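# Week 6: Where does the Gudeta plateau stop?

Reading for this session: Kahsay, chapters on boundaries and on market towns. Please do the reading first. These notes argue with it in places and won't make much sense on their own.

Last week we ended with the usual textbook sentence: "Gudeta is a highland region known for its monasteries, its barley and its religious teachers." I asked you to underline every word in it that could be checked. Most of you underlined "highland" and "barley." A few underlined "monasteries." Almost everyone left "region" and "known for" alone, and those are the words I'd go after.

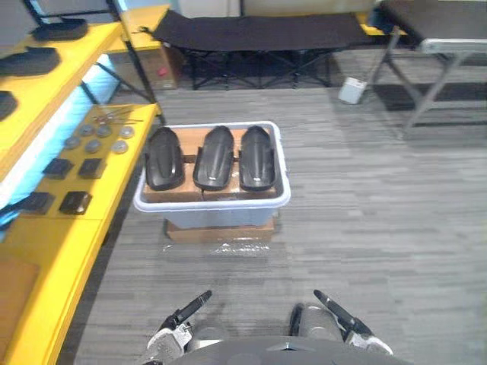
**Bezawit Yilma**
Lecturer in Regional Geography, Fevbridge

## 1. Three Gudetas

There are at least three things called Gudeta in the literature, and writers slide between them without warning.

**The landform.** A plateau with a steep western edge and a very gradual eastern one. The western edge is easy. You can stand on it. The eastern side drops so slowly that any line drawn there is a decision made by the person holding the pencil. The older survey put it where the land falls below a chosen height. Why that height? The survey report doesn't say, and I've read the appendix.

**The administrative unit.** The province that carries the name today. It covers most of the plateau but leaves out the southern valleys, where plenty of people would still tell you they are from Gudeta. It also takes in a strip of lowland to the north that has never been high, cold or good for barley.

**The cultural area.** Defined by dialect, by house type, by pilgrimage routes, or by whatever the author happened to study. Kahsay uses dialect. Earlier writers used monasteries. Their maps don't match.

When a source gives you a figure for "Gudeta," your first job is to find out which of the three it means. If you can't tell, say so in your essay. You will lose no marks for it. You will lose marks for taking a provincial population and dividing it by the area of the plateau, which happened in a good number of last year's papers.

## 2. The count of monasteries

The figure you'll see everywhere is 127. It's in the guidebooks, the provincial yearbook and two of our own older handouts, so I'm not throwing stones from a great height.

Where does it come from? As far as I can trace it, from a single list drawn up by a traveler based in Trollden, who put down every religious house he was told about. He visited some of them. He doesn't mark which. The list mixes large monasteries with hermitages, roadside shrines that had one resident, and at least a few places that appear twice under different spellings.

Later writers copied the number and dropped the list. One of them raised it to 140, apparently by adding the southern valleys, and then a third author quoted both numbers as evidence of "growth." That is a change of boundary being read as a change in the world. Watch for it. It turns up in census work, in language surveys, in climate records and in nearly every article about the decline or revival of anything.

Questions to ask of any count like this:

- What was the unit? Would a one-room hermitage be in or out?
- Who was asked, and what did they gain by being on the list?
- Which Gudeta was being counted?
- Has anybody gone back?

On the last point, Shewit Kahsay did go back to part of the area, and her chapter is the best thing we have. I still have doubts about it. Her sample follows the road, and the road was built to connect market towns, so the places she reports as "active" are the ones with buses. She admits this in a footnote. I'd have put it on the first page.

## 3. "Known for its teachers"

Every regional profile has this sentence in some form. The plateau "produced" a string of famous teachers. I'd like you to be suspicious of the verb.

Take the Tisavent school, which all the profiles mention. Its founder was born on the plateau, left as a boy, studied elsewhere, taught elsewhere and came back once, late in life. His followers wrote his biography, and they wrote it at a time when they needed land from plateau families. The childhood chapters are long, detailed and full of local place names. The chapters on his studies abroad are thin. You may draw your own conclusion — mine is that the biography tells us a lot about who owned which valley when it was written, and much less about the child.

None of this means that he wasn't born there. It means that "the region produced him" is a claim about cause, and the evidence offered is a claim about birthplace. To support the first you'd need to show something about local schooling, patronage or family networks that made such a career more likely here than in the next valley over. Kahsay has some material on patronage, and it's good. The guidebooks have none.

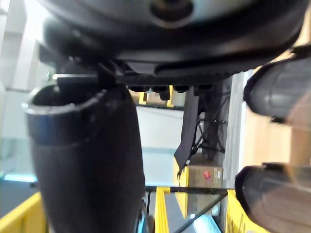
A further problem is selection. We remember the teachers whose schools survived. If a school in the eastern foothills closed and its library was scattered, its teachers don't appear in the profiles, and the foothills look empty. Then somebody writes that the foothills were "culturally marginal." They may have been. The absence of names in a list compiled by the survivors of a rival school doesn't show it.

## 4. Herding and farming

You'll find a tidy diagram in the textbook with herders on the high ground, farmers in the valleys and traders moving between them. It's fine as a first sketch. Please don't reproduce it in an essay as a description of how people lived.

The tax records from the Trollden side list the same households under both headings. A family with barley fields in the valley might have one brother up with the animals from spring until November and another who rarely left the house. Which were they, herders or farmers? The tax office wanted an answer and wrote one down. It was sometimes a different answer the following year, depending on which tax was heavier. I wouldn't trust a percentage built on those records, however many decimal places it has.

There's also the matter of the animals themselves. Herd sizes in the records are suspiciously round. One upland district reports 1,000 sheep, year after year, through two bad winters that other sources describe as ruinous. Either these were the hardiest sheep on the continent or the clerk was copying the line above.

## 5. So is "region" any use?

Some of you will be tempted, by this point, to write that the region doesn't exist and was made up by mapmakers. I get this essay every year. It isn't convincing either. People on the plateau used the name for themselves in letters and songs well before the first survey. Pilgrims gave it as their home when they signed in at distant shrines. They meant something by it.

What they didn't mean was an area with a single edge. In the shrine registers the name seems to work by contrast. Pilgrims from the southern valleys call themselves Gudeta when they're far from home and use the valley name when they're near it. Kahsay makes this point in passing and then goes back to her dialect map, which I think is a pity. I'd have swapped the lengths of those two sections.

A working position for this course, which you're free to attack: use "Gudeta" for the landform when talking about climate, soils and routes; say "the province" when you mean the province; and when you're talking about what people called themselves, quote the source and say where it was written.

## 6. Exercise

Work in pairs. Pick any regional profile from the shared folder (one page is plenty) and do the following.

1. Mark every number. Beside each, write which of the three Gudetas it belongs to, or "unclear."
2. Mark every "known for," "famous for," "home to" and "heartland of." Ask who is doing the knowing.
3. Find one claim you believe. Write 2 sentences on why you believe it and what would change your mind.
4. Find the map. Check whether its border is the one used in the text.

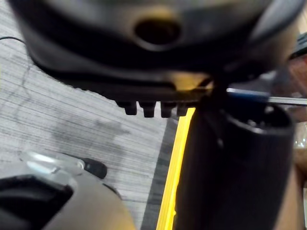
*Gripper housing and dark cylindrical finger, close view.*

Step 3 takes the longest. People are quick to doubt and slow to say what they'd accept, and I'm as guilty as anyone. If your answer is "nothing would convince me," pick a different claim.

## Notes on sources

The provincial yearbook is useful for roads, schools and rainfall. For anything described as "traditional," treat it as a tourism document with tables.

The Trollden list is available in the library as a photocopy of a photocopy. The page order is wrong after the section on the western edge, and somebody has helpfully corrected spellings in pen without signing. Don't cite the corrections.

The Tisavent biography should be read in the longer version. The abridged one removes most of the land grants, and with them most of what makes it worth reading.

Bring your marked-up profile next week. We'll start with the maps.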